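3.2 Collecting the hanging demonstrations

All demonstrations for the garment task were recorded by remote control. The operator moves a pair of leader arms, and the two arms of the robot follow. We used the Lelow controller for this and stored joint positions, gripper commands and camera images through Flirard, our logging software. Operators practiced until they could finish 5 hangings in a row without a restart. Their practice runs were left out of the training set.

An episode starts with the garment in one gripper and ends when the operator presses the foot pedal. The operator has to bring a hanger to the garment, work it into the neck opening and place both on the rack. We did not fix the order of the smaller movements, and operators differed in how they held the cloth. Figure 4 shows the two arms with a navy garment and a blue plastic hanger, and a garment held at the gripper in the wrist camera view.

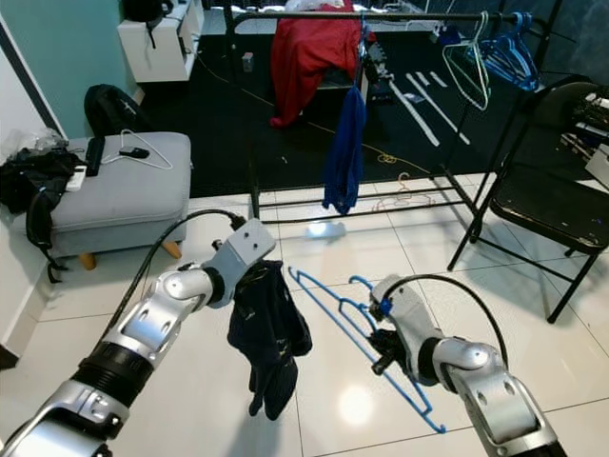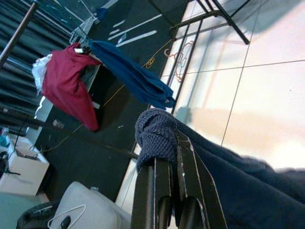
Figure 4. Hanging task, head camera view (first) and wrist camera view (second).

One operator objected to the pedal in the written feedback, saying that it came too late in many episodes and that the last seconds taught the robot to stand still. We checked this and agreed. Idle time at the end of each episode was trimmed before training, using a threshold on joint speed.

In total we recorded 2418 episodes, of which over 2000 were kept. The rest were removed for dropped garments, lost camera images or a pause in the controller link. A further set of 700 episodes, collected in March at the Huline site with the same controller, is used only in Section 5. The Obi baseline was trained on the same trimmed episodes, with no changes to its default settings.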